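Reviews > Laundry & Clothing Care > Steamers

Varma handheld steamer: a winter of not ironing

February
By Leonie Nägeli

I own an ironing board and I hate it. It shrieks when you open it, it lives behind the bedroom door where it falls on people, and the cover has a scorch mark from a job interview blouse that did not survive. So when my old Misteo steamer started spitting brown water on everything last fall, I went shopping for a new one instead of going back to the iron like a grown-up.

I ended up with the Varma, the small one with the fold-down handle. My sister-in-law Selina has the big Hunetti with the pole and the hanger on top, and it's great, but it takes up as much room as a coat rack and she has a laundry room. I have a hallway.

Out of the box you get the steamer, a brush thing that clips on the front, a heat mitt and a drawstring bag. The mitt is huge. I used it twice and now it's in the drawer with the barbecue stuff. The cord is long enough to get from the hall outlet to the closet door, which was my one real requirement, and I was very pleased about that!

T-shirts and other soft things

Plain cotton T-shirts are where I use it most (I wear one nearly every day under a cardigan). I'm not a folder. Things come out of the dryer and go in the basket, and whichever one I want is always at the bottom looking like a used napkin.

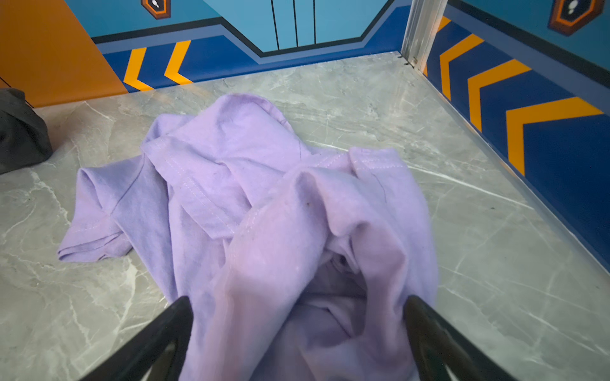

Lilac cotton T-shirt, crumpled.

The trick with knits is to hang the shirt up, hold the hem with your free hand and pull down a little while you go over it. Don't press. I pressed for the first week because I was still thinking like an iron person, and all I got was a damp patch and a shirt that stuck to the nozzle. Slow passes from the bottom up work much better, and then leave it on the hanger while you drink your coffee. Sleeves are fiddly. Seams never go totally flat, and if you need a sharp crease in anything, this is the wrong gadget.

It heats up in about 30 seconds. The Misteo took so long that I'd wander off and forget it was on. With the Varma there's a light that stops blinking, and off you go. You do have to keep the trigger squeezed the whole time, though, and there's no lock on it. After three shirts my thumb complains. Selina tried it at my place and said the same thing, and she plays the cello, so her hands are in better shape than mine.

The tank

The tank holds 190 milliliters, and for me that means two shirts and most of a third. Then you're back at the sink. It slides out from the bottom and the filler hole has a little rubber plug that I'm certain I will lose by summer. If you tip the steamer too far forward while it's full it dribbles, so do the first pass on something you don't care about, or over a bare floor. 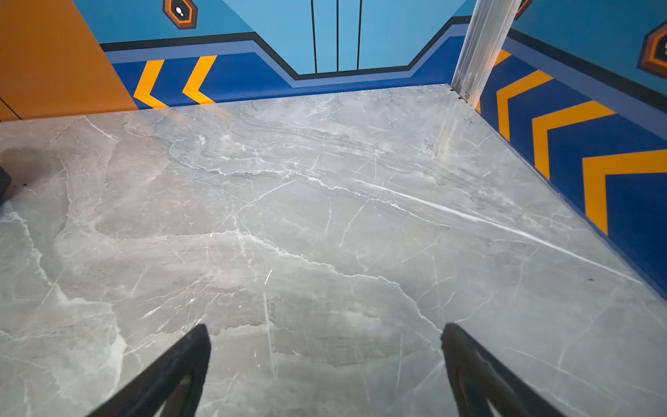 I've been using filtered water because of what happened to the last one. The booklet says tap water is fine unless yours is very hard, and ours leaves a white ring on the kettle overnight, so I'm not taking chances. I empty it after every use too. My neighbor Remo never empties his and it smells like a pond.

Noise: it hums, then it hisses, then it gurgles when the tank is getting low. The gurgle is loud enough that the cat leaves. I can run it at six in the morning with the bedroom door shut and my husband sleeps through it, but he'd sleep through a parade.

Bigger loads

This is where I'd steer you elsewhere. I did a whole basket in one go before a trip in January, a mix of shirts, two linen dresses and a pair of pants I'd bought from Parnero and never worn. The shirts were fine. The first dress was okay. By the second dress I'd refilled the tank more times than I wanted to, and the pants looked exactly as they had when I started, only warmer. Heavy linen and thick cotton need more steam than this puts out. If you mostly deal with piles, get the upright kind.

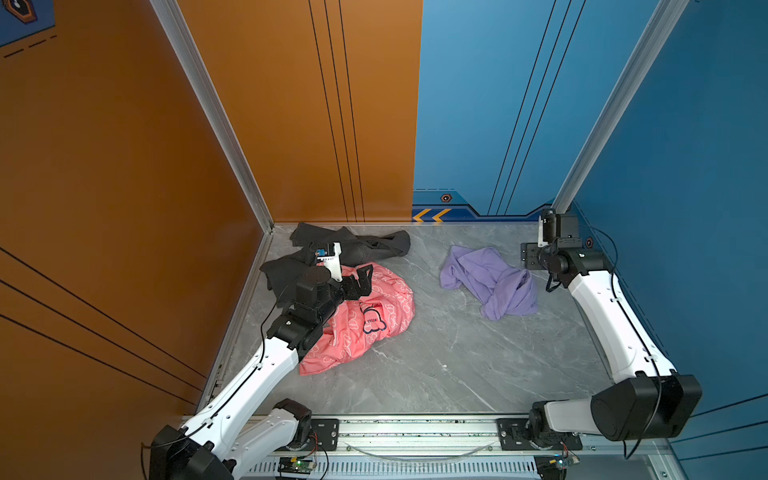 What I'd change

A trigger lock, first of all. A tank that holds twice as much, even if it made the thing heavier. And the drawstring bag should be lined, because if you pack the steamer right after using it the bag ends up damp and so does whatever is next to it in the suitcase (my book, thanks).

Would I buy it again?

Yes, for the price and for the size. I use it four mornings a week and the ironing board hasn't fallen on anyone since November. If you wear a lot of T-shirts, jersey dresses and light blouses, you'll be happy. If your closet is all linen and dress shirts, borrow a friend's big one first and see if you like that better.

Contact | © Leonie Nägeli | Back to top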